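Omus Bin Teleop Data Card

Version 2, 28 November 2023
Maintainer: Eldana Lencho
Questions about the labels: Eckhard Thiele

Summary

Omus Bin is a set of 1247 remote-controlled picking episodes recorded on one KUKA arm at the Ashby lab. The operator drives the arm with a handheld controller and takes items out of a gray bin. We use it to train picking policies from demonstration.

What changed since version 1

Episodes with a dropped controller link have been removed. The October sessions were relabelled after Eckhard found that grasp and release times were swapped in 22 of them.

Operators

Mervyn Bunting and Ute Görtz recorded most of the episodes. Both had practised on the rig before their first recorded session. The operator is given as a short code in each episode, so you can split by person.

Contents of an episode

Colour video from a fixed camera
Joint positions and gripper command, sampled at 50 Hz
Operator stick input, before smoothing
Outcome label: picked, dropped or abandoned

Bin and objects

The bin is clamped to a wooden table and the table is marked with blue tape. Objects are a mix of hard and soft household things, tipped in by hand and not arranged. They tend to end up against the walls, where picks are slower and operators abandon more often. A crumpled orange cloth and a teal plastic block share the bin with several smaller items in this view from the fixed camera.

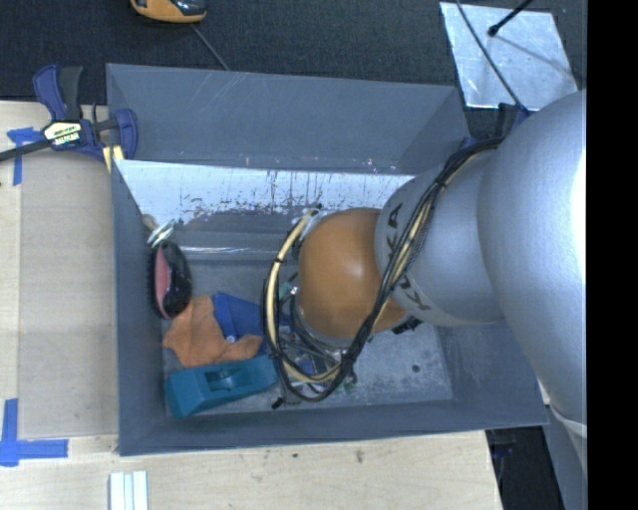

Known problems

The arm and its cable bundle hide part of the bin, and often the gripper too. Don't rely on video alone for grasp timing.
Shiny items give white reflections.
Stick input is missing from episode 1 of each session.

Licence

Research use only. Please cite the version number.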